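Fitmont allotment rents to be billed in two parts

2026-02-25

Plot holders at the Fitmont allotments will pay rent in 2 instalments under terms agreed in January. The site has 345 plots, and six are vacant. 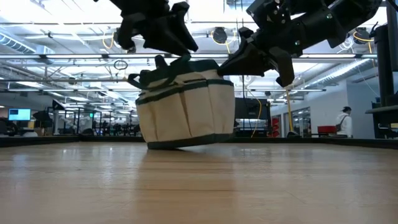 Water is charged separately. The Amaral Lane standpipes stay off until the new meter is fitted — a 1,000 litre tank by the lower gate will serve both ends until then. Site secretary Anderson Brito said tenancy forms must be returned before keys are issued.

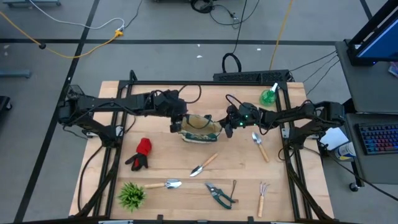 A tan tool bag with green handles and a red and black gardening glove.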